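Monday, late

Back from Miscombe with sore feet and a free pen. Ilir Milošević had been after me for weeks to come and see what Zukness are up to, and I ran out of excuses. He thinks I'm a crank on the subject. I told him I'd go if I could write down whatever I liked afterward, and he said nobody reads my diary anyway.

The talk came first. A man from Kestine with slides. Household robots, two years, maybe three. I wrote the same thing in this diary when I was still at the laundry, only then it was a folding machine, and it was going to do towels, shirts and fitted sheets. It did towels. Somebody had to stand next to it all shift pulling out the ones it chewed. The Kestine man had a slide that said 3,951 trials and I put my hand up and asked how many of those were in a house with a dog in it. He said that was a great question, and went to the next slide.

Then the actual chore, which was the lid of a little trash bin. Opening it, closing it. I asked Ilir if that was the whole program and he said it was the program for today. He sent me some pictures on the train home and I've printed three to stick in.
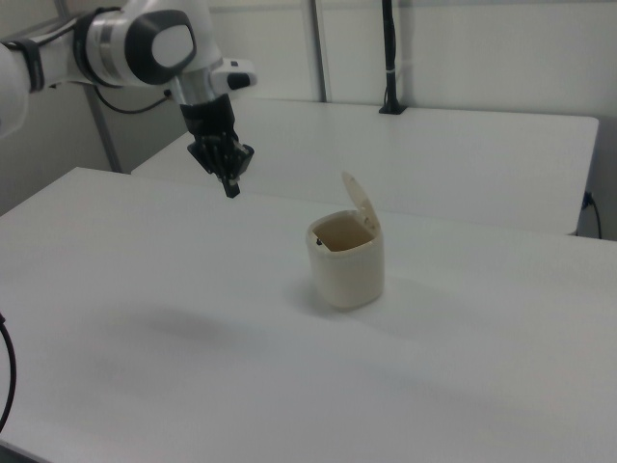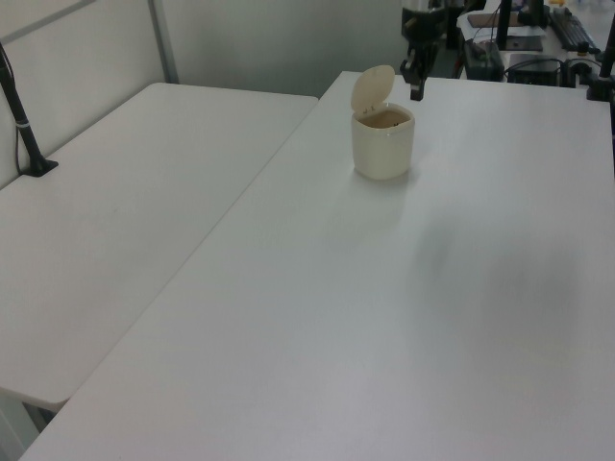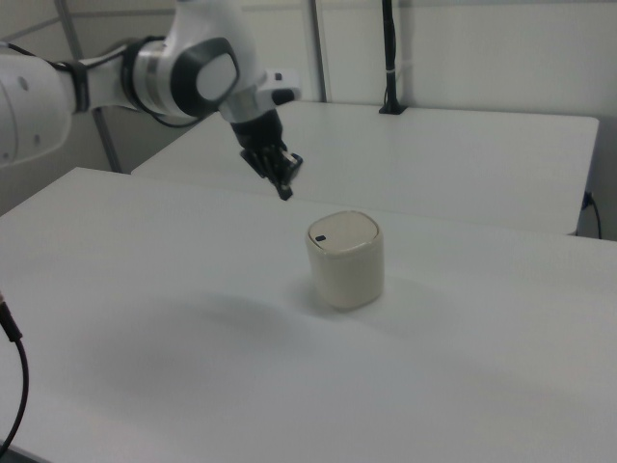
Photos: Zukness, Miscombe. Lid up in the first two, down in the third.

I'll try to be fair. A lid is harder than it sounds. You have to find it, come at it from the right side, push enough and not too much, and a bin that small will slide or tip if you lean on it. My hand does all that while I'm thinking about supper. Ilir went on about this for a good while and I believe him. I just don't see that it gets anybody closer to a clean kitchen. Look at that table! Plain white and bare, one bin standing on it. My counter hasn't looked like that since the day we moved in. Where is the mail, the toaster, the wet sponge, the bag of onions that has been leaning on the bread box since last week?

And a lid isn't the chore. The chore is noticing that the thing is full, getting the bag out before it splits, tying it, carrying it down the back steps, finding the box of new bags empty, swearing, and using a grocery sack. I said this to Ilir and he said, well, one piece at a time. I said at one piece at a time I'll be 90. He said I'd be 100 and still complaining.

Mrs. Özkan from the old shift was there too, which I hadn't expected. She cleans offices now, 12 floors of them. She watched with her coat on and her bag on her arm and asked if it did corners.

What I would pay for: something that gets the hair out of the shower drain. Something that strips a bed. I'd even take a machine that carries the basket up from the basement and does nothing else. I asked the Kestine man about stairs and he gave me the pen.

Ilir wants me to come again in the fall, when he says they'll be doing drawers. I said maybe. He was so pleased with the whole thing that I didn't like to say no to his face, and the coffee was good.

Trash goes out tomorrow. Still have to do ours, and the bag under the sink is leaking.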